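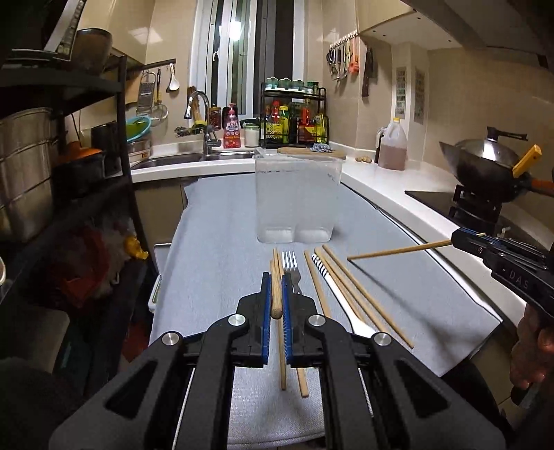 Trudis hand-held gripper, paired set

Price on request. Sold as a left and right pair. Spare pads sold separately.

I've been using Trudis for long enough now that I've stopped being polite about it, so this page is going to be a bit of a ramble. If you only want the order form, it's at the bottom with the pad sizes.

Trudis is what we use at Preltville to teach a robot arm two-handed table jobs without having the robot there at all. You hold one gripper in each hand, you do the job the way you'd do it at home, and the recordings go straight into training. The arm wears the same jaws, so what it learns from your hands carries over to its own. Simple idea, and plenty of groups do some version of it. What we wanted to know was how much you gain by collecting in real, full kitchens compared with a tidy bench in the lab.

So we tried it! Sigrún Laxdal set up the comparison and I did a good share of the squeezing. The task was sorting cutlery: pick chopsticks, forks and spoons up off a cloth and stand them in a holder. We gathered 500 demonstrations on the lab bench and then 788 in homes around Bistomham, most of them in the evening after people had finished cooking. To keep things fair we cut the home set down to the same size as the bench set for the main comparison, and only used the whole lot for a second run.

The policy trained on home recordings did better in kitchens it had never been in, and the gap was widest on chopsticks. They roll, they're thin, they lie across each other, and on a patterned or wrinkled cloth the bench-trained policy kept closing its jaws just beside them (very funny the first few times, less so by Saturday). Forks were close to a draw. Spoons were somewhere in the middle and I wouldn't read much into them.

The full home set helped again, though by less than I'd hoped. Sigrún thinks we had too many evenings and not enough different houses, and I've come round to her view. We're collecting again in August with shorter visits and more front doors.

A few things about the kit itself, as people always ask. The pads are blue and ribbed, and the ribs matter more than I expected with thin round things. On an earlier smooth pair a chopstick would swivel as soon as you lifted it by one end. They do wear, so order spares if you're doing long sessions. Your hands will get tired before anything else does — I'd stop every half hour, and swap who's holding them if you can.

Passing something from one gripper to the other takes a bit of practice. Go slower than feels natural for your first 2 sessions and throw those recordings away. I didn't, and I had to go back and weed them out by hand.

Boonyarit is the software that goes with it. It lines up the left and right recordings, flags any where one side dropped out, and lets you trim the dead time at each end. It's plain to look at but it's never lost a file on me.

In the box: 2 grippers, one set of pads already fitted, a charging lead for each and the Boonyarit licence card. Replacement pads come in standard and narrow. Get the narrow ones if cutlery is your main job.

Order form and pad sizes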